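Print this report | E-mail this report

Gripper and Camera Trials for Plate Handling: Second Progress Report

Prepared for the Matar Fund by Yvonne Kershaw, Trultedine
09/08/2024

1. Where the project stands

The grant covers a comparison of two fingertip designs and two camera positions for moving microplates between fixed stations on a bench. All of the work in this period was done in simulation, as set out in the plan you approved. The first report covered building the bench model. This one covers the first full set of trials and the choice we have to make before buying hardware.

We completed 353 of the planned trials before the cutoff for this report. The remaining runs on the second camera position are still going and will be in the next report. Spending is in line with the budget and we are not asking for any changes.

2. The bench model

The model has one arm on a fixed pedestal at the back of the table, with a perforated board in front of it. Plate stations sit in a row on the board, and a second row of plates stands closer to the front edge. We kept the room around the bench in the model because the overhead lighting and the shadow of the arm both affect what the cameras pick up. An early version with flat, even light gave detection scores that were too good to be useful.
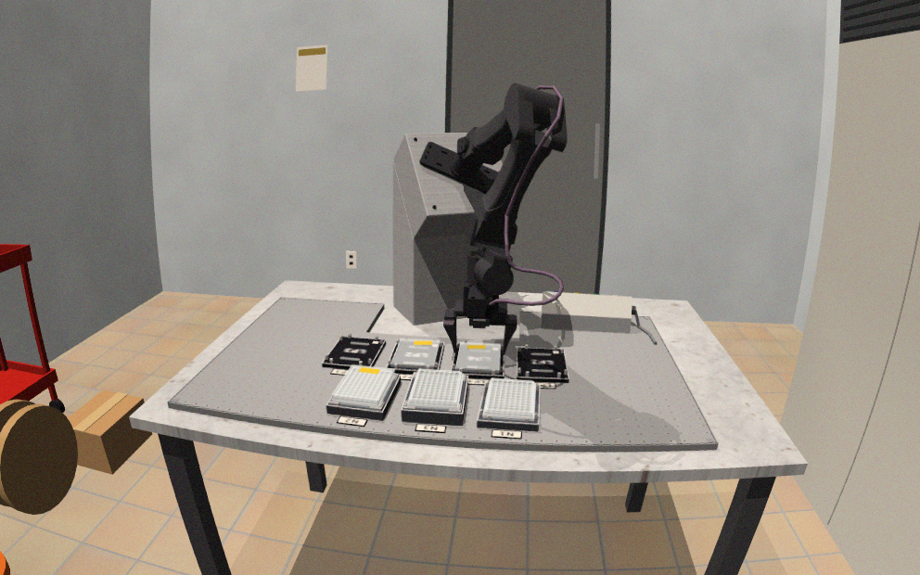 Figure 1. Arm over the back row of stations, gripper open above a plate with a yellow sticker.

Each trial starts from one of a set of saved layouts. The controller is told which station to pick from and which to place into. A trial counts as a success if the plate ends up seated in the target nest with no contact with its neighbors. Anything else is a failure, including a plate that is seated but rotated the wrong way.

3. Fingertips

Two fingertip shapes were compared. The Joltix shape is a tapered finger with an open triangular section. The Jumance shape is a straight finger with a wider pad. Both were run on the same two-finger gripper with the same opening and the same closing force.

Of the completed trials, 219 used the Joltix fingers and the rest used the Jumance fingers. The split is uneven because the Jumance model had a fault in its contact surface that we found in July. We threw out the runs made before the fix and have not finished replacing them.

The Joltix fingers did better in tight spacing. The narrow tips can come down between two stations with room to spare, and most of the failures were from a bad estimate of the plate position, so the shape of the finger was not to blame. The Jumance fingers held the plate more firmly once closed, but they touched the next station too often when both neighbors were full. We could widen the spacing to suit them, at the cost of one station on the board. I would prefer not to do that.

4. Cameras

The two positions are a fixed camera looking at the whole table and a camera carried at the wrist. The fixed view is good for telling which stations are full and which are empty. It is poor for the last part of the approach, when the arm covers the plate it is reaching for.

The wrist view has the opposite problem. Close to the board it shows the fingers and only a few stations, so the controller has to know already where it is.

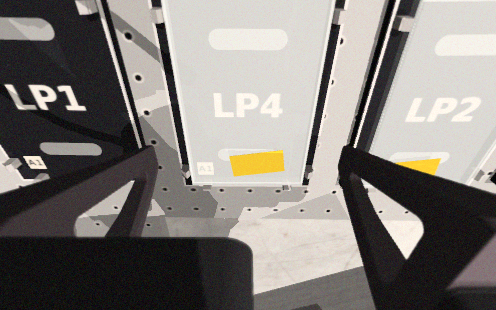 We had planned to rely on printed codes for this and dropped the idea after the first week. The codes had to be large to be read at an angle, and there was no good place to put them. The controller now takes the station name from the layout file and uses the wrist camera only to correct the final position. Cutting the job down this way made the correction step faster and easier to debug.

Shadow is still a source of error. When the shadow of the arm crosses the edge of a plate, the edge finder sometimes locks on to the shadow line. We have added 20 new layouts with the light moved to different places so that we can measure this properly.
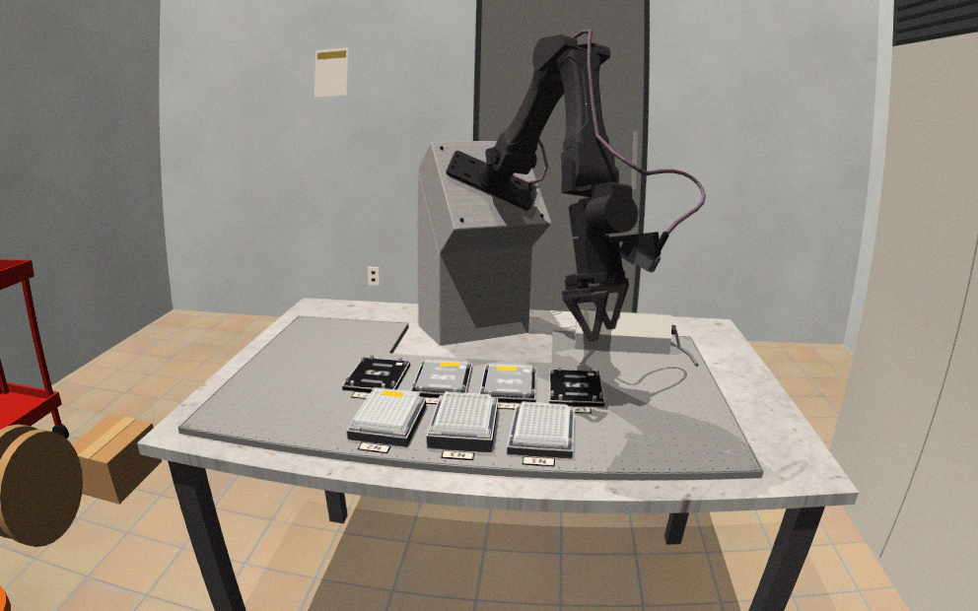

Figure 2. Wider view of the bench with the arm over the table and its shadow across the board.

5. Problems and delays

The contact fault described above cost us the most time. The other delay was in the controller software. The path planner would now and then choose a route that took the wrist low over the front row of plates. We added a minimum height for all moves between stations and have not had a repeat.

6. Next steps

- Finish the Jumance runs and report both fingertip designs on equal numbers.
- Complete the wrist camera trials using the new lighting layouts.
- Get written quotes for the gripper and one set of each fingertip.
- Run 5 long sequences, each one moving every plate on the board and returning it to its starting place.

If the Jumance results do not change much, we will recommend the Joltix fingers with both cameras in use, the fixed one for checking stations and the wrist one for the approach. I will send a short note before any order is placed.

Yvonne Kershaw
Trultedine

Print this report | E-mail this report

Comments (3)

benchside_tom
Did you try the wider pads with the corners cut back? We had the same clearance trouble and that fixed most of it.

R. Okafor
Would like to see the failures broken out by station in the next one. I expect the end positions are different from the middle ones.

Yvonne Kershaw
Tom, we haven't tried that, but it is an easy change to the model and I'll add it to the list. The breakdown by station will be in the next report.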